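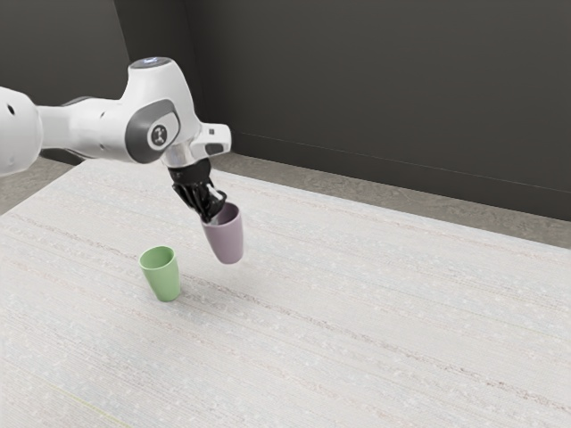
Each November, the robotics course at Valdebenito College sets its second-year students a stacking assignment, carried out in simulation before any team may book the laboratory. Teams of five write the control program themselves. In one exercise, a purple cup is held by its rim over the table while a green one stands upright nearby – a modest arrangement that occupies most teams for two weeks.

The 20 students enrolled this year submit their programs through Flistent, the course server, and present their results at the Petow campus. Grades reflect written analysis as well as performance.

2 comments | 2838 shares

This site uses cookies. By continuing, you accept our policy.

Related
Plivberg Opens Student Workshop
Evening Classes in Machine Control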